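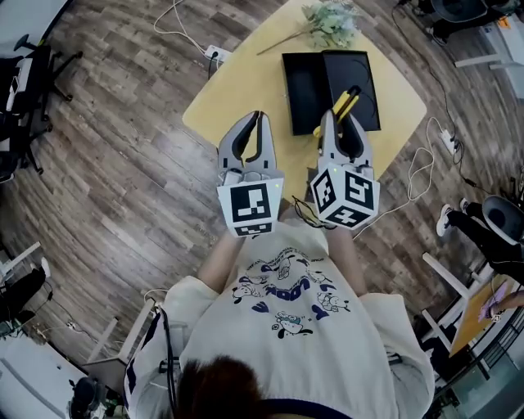 **Sidstead workroom, progress report, 2025-03-20**

Hi all! It's been a busy stretch over here, so this one is a bit longer than my last update. Short version: the packing side is going well, the room is nearly how I want it, and I still haven't beaten the cables.

**Packing**

We've been working through the small kits for the Hutsuliak order, one at a time at the light wood table. I was nervous about that table (I thought we'd want something much bigger) but it's turned into my favorite spot in the room. The rounded corners are a blessing when you're walking past it all day with your hands full!

The open black box is the one we've settled on for now. It lies open with its two halves side by side, so you can see right away what's in and what isn't. The thin black cord goes coiled in one half, and the yellow and black piece is the last thing to get sorted out. That piece is the awkward one. We tried 2 ways of laying it in and I'm still not in love with either, so expect me to keep fussing with it.

So far we've finished 400 kits out of the 800 you funded. That's halfway, and I'm pretty happy with it considering we lost the first part of the winter waiting on boxes from Distix. They've promised the rest in one delivery this time. I'll believe it when it's stacked by the door, but they've been nice on the phone.

**The room**

The wood-look floor was money well spent. It sweeps up fast and the office chairs roll fine on it, and the gray-brown color hides a lot between cleanings. I also put a bit of fake greenery on the far end of the table, which did not come out of the grant, don't worry.

Now the cables. We have power strips sitting on the floor on both sides of the table, with white and black cords wandering over the boards, and one of the white ones is in a real tangle. I'd like to get those strips up off the floor and the cords run along the wall. Cosier quoted us for it and the price fits inside what's left in the "fixtures" line, so unless you object I'll go ahead and book them.

**What's next**

- Settle the layout for the yellow and black piece and write it down so everyone packs it the same way
- Get the cords off the floor
- Order 3 more shelves for finished kits
- Finish the second half of the order by July

One question for you: can leftover shelf money be moved over to packing tape and labels? We go through both faster than I budgeted for. I've left those two lines alone in the spreadsheet until I hear back.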